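6. The skewer task: comparing finger sets on two arms

Of all the bench tasks in this guide, the skewer is the one we look forward to most. A thin wooden stick is hard to pick up, easy to roll, and quick to tell you which finger set has the better tips. Add a sausage and a second arm and you learn more in one afternoon than from a week of foam blocks!

Section 5 (zeroing both arms) must be finished before you start. If you swapped fingers after zeroing, go back and do 5.4 again for that side only.

6.1 What you need

Two arms, mounted and zeroed, with one wrist camera each
Long tapered fingers (the Craddock set) for the first round
The finger set you want to compare, if you have one. Yvonne Greenwood wrote her notes for this section with the short flat Nisolico set.
A shallow metal tray with a ridged base
Thin wooden skewers, and a cup to stand the spares in
Sausages, firm ones
The Kusville score sheet from the back of this guide

CAUTION: Skewer points are sharp and a closed gripper will happily drive one forward. Keep hands and faces out of the space between the arms whenever the motors are on. The stop button stays within reach of the person at the controls.

CAUTION: Food used on the bench is not for eating afterward.

6.2 Setting the table

1. Put the tray in the middle of the front table, where both grippers can reach all of it. A diagonal placement is fine and often gives the elbows more room.

2. Stand the spare skewers in the cup, off to one side and clear of the path of the forearm.

3. Leave the rear table as your backdrop. Everyday clutter back there is good for the cameras, but once you start a comparison don't move any of it until both finger sets have had their turn.

4. Run each wrist through its full turn with the gripper open and watch the cables. They should hang in loose loops with enough slack that nothing pulls tight at either end of the turn.

Note: A shiny tray throws reflections into the wrist cameras. Lock the exposure in Allow (Camera, then Hold) with the tray already in place. We forgot this in our first July runs and had to throw out a whole set.

6.3 Gripper settings

Start both sides the same:

Closing force: 2 on the Allow scale
Closing speed: 60
Tip hold delay: 500 ms

Force 2 sounds timid. Try it anyway! Tapered fingers put all of their squeeze on a very small patch of wood, and a higher setting tends to snap the stick or spin it out sideways. Raise the force one step at a time, and write the new number on the score sheet before the next try. For flat fingers, Yvonne starts one step higher.

6.4 Running the task

1. Open both grippers and bring them just above the table surface.

2. Pick up a skewer near its blunt end with the left gripper. Close, wait out the hold delay, then lift.

3. Turn the left wrist until the skewer points toward the center of the table.

4. Bring the right gripper in from its side, fingers open, and use it to steady the sausage or to take the far end of the stick, depending on which version of the task you are scoring.

5. Push slowly along the line of the skewer. Stop if the stick bows.

6. Hold the skewer over the tray from both sides for a slow count of five. Lower it, open the right gripper first, then the left. 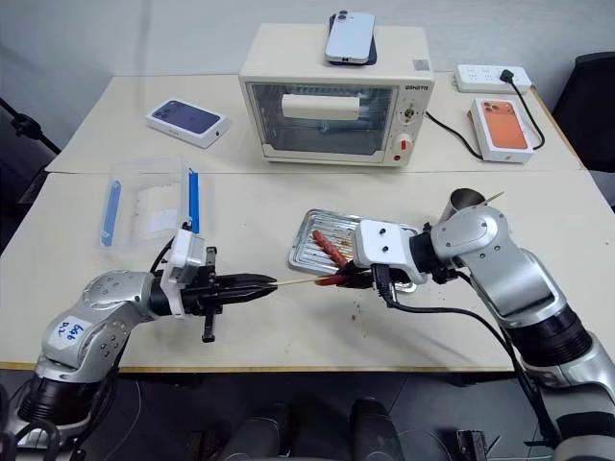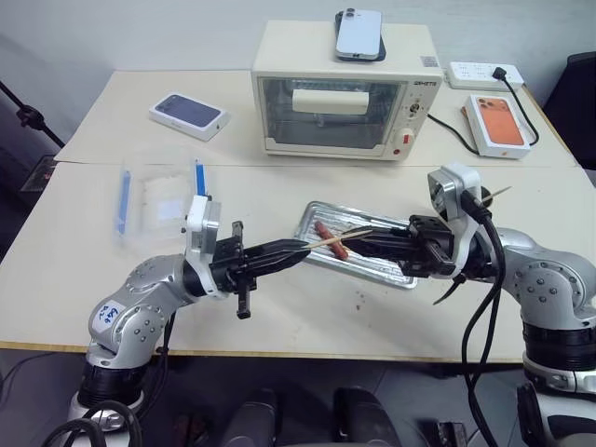
Tapered fingers on both arms, working at the tray.

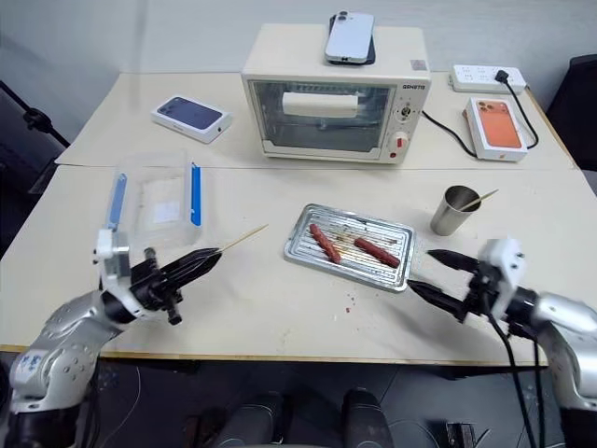
Can I compare two finger sets at once, with one on each arm?
You can, but treat the result as a warm-up. The two arms do different jobs in this task, so a set that looks weak on the left may do beautifully on the right. For a score that counts, fit the same set to both arms, finish the round, then change both.

6.5 Scoring

A full round is 48 tries per finger set. That is a lot of sausage handling, so split it into blocks and wipe the fingertips between blocks. Grease changes the grip far more than we expected, and a set that was winning with clean tips can drop right back.

Mark each try with one letter:

P picked up cleanly
R rolled away before the grip closed
T turned in the fingers after lifting
B broken stick
D done, start to finish

Use as many letters as apply. PT and then D is perfectly good, and very useful to know about. Don't score a try you stopped for cable trouble; reset and run it again.

The T column is the interesting one. Tapered tips are wonderful at getting under a thin stick lying flat on a tray, and you will see it the first time you try. Flat tips fumble that part and then hold the stick much steadier during the push. In Yvonne's round the tapered set led on P and trailed on T, and she now uses tapered on tasks with a lot of picking and flat on tasks with a lot of pushing.

6.6 If things go wrong

Stick rolls every time: Come in lower, or set the skewer across the ridges of the tray.

Stick turns during the push: Raise the force one step. If it still turns, check for grease, then for a worn tip pad.

One gripper closes late: Compare the hold delay on both sides. Allow keeps the old value for a side that was switched off when you saved.

Grippers bump at the center: Redo 5.6, meeting point. Do not cure this by slowing the arms down.

Wrist camera loses the tip: Tilt the mount down one notch and repeat the exposure lock from 6.2.

6.7 Before you change fingers

1. Park both arms and switch the motors off.

2. Wipe the tips, the tray and the table in front of it. Crumbs get into the finger rails.

3. Save the round in Allow under the name of the finger set, left side first.

4. Loosen the two finger screws on each gripper a half turn at a time. Continue with section 7, Changing fingers.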